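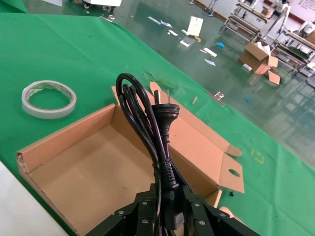 Power cord, bundled and tied, over the small carton.

Packing table, Monday, January 13, 2020

Subject today: power cords for the Likach kits. I write this down so that in February we do not discuss the same things again from zero.

The order from Rana is 396 cords. They came to us in one big sack from Brerkex, and we must send them in the small folding cartons, 26 cords in each outer case with the paper sheets. I am not sure yet the number of cords per small carton is final. Sundo wrote one number in the first message and a different one in the packing list, so I asked again and wait for the answer.

What I noticed about the cords. The plug has two flat pins, set at an angle to each other. When the bundle is tied with the thin black tie near the middle, it keeps its shape well enough, but the plug likes to stand up from the loops. If it goes into the carton like this, the pins push against the lid. Better is to lay the bundle on its side, plug toward the short wall, and press the loops a little flat with the palm before closing. The boxy connector at the other end should lie next to the plug and not under it. I tried under it first and the lid had a belly.

Cartons. The cardboard is soft on the edges. One of them has a torn front wall near the left corner, only the top edge, a bit frayed. I would still use it for internal storage but not for Rana. Please look at this place when you unfold new ones, I think the tear comes when we pull the wall up too fast. The lid with the round hole must be folded back completely, flat on the table, before filling. If it is only half open it comes down on the hand, and the side flaps catch on the cord.

Table. I put the green cloth again, with the binder clips along the top. It has creases and it is wrinkled in some places, I should iron it or at least turn it. The cloth does not reach to the front, so the cartons at the front stand half on cloth and half on the white part, and they sit a little crooked. For packing this is no problem. For gluing the labels it is, so I will do the labels only on the cloth or only on the white.

Tape. The double-sided roll with the white liner is good, but the end of the liner comes loose and curls. Fold the end over when you stop. I ordered 60 rolls of the same type together with the labels (2,000 pieces, they sell no smaller quantity).

Also there was small rubbish on the table: a plastic wrapper, pieces of little wooden stick. Such things fall into an open carton very easily and the customer finds them. So wipe the cloth before the first carton and again after the break.

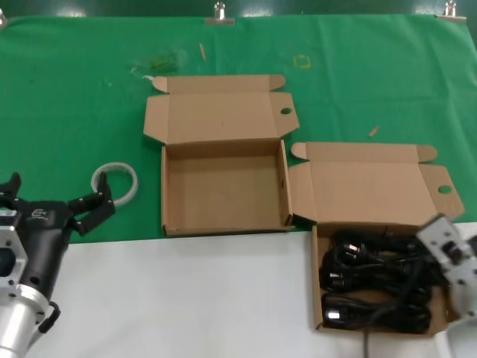 Order of work, second version

1. Clear the cloth. Wrapper and stick pieces to the bin.
2. Unfold two cartons, lids back, holes on the same side. One stays empty as the next one, one is being filled.
3. Put the bundles in with all plugs to the left. It is faster to check when the pins are together on one side.
4. Look for loose cord. A single strand hanging over the front wall is the most common mistake of mine, and the lid then cuts into the cable. Tuck it in before the next bundle goes on top.
5. Close, press the flap in, label.

Open points: ask Sundo about the quantity per carton. Ask Brerkex if they can tie the bundles a bit tighter - the loops now are different sizes. Decide if we want a paper sheet between the pins and the wall. I would say yes, but it costs time, and I did not measure how much.

Likach kit packing notes - questions to the packing table, extension 26 - Back to top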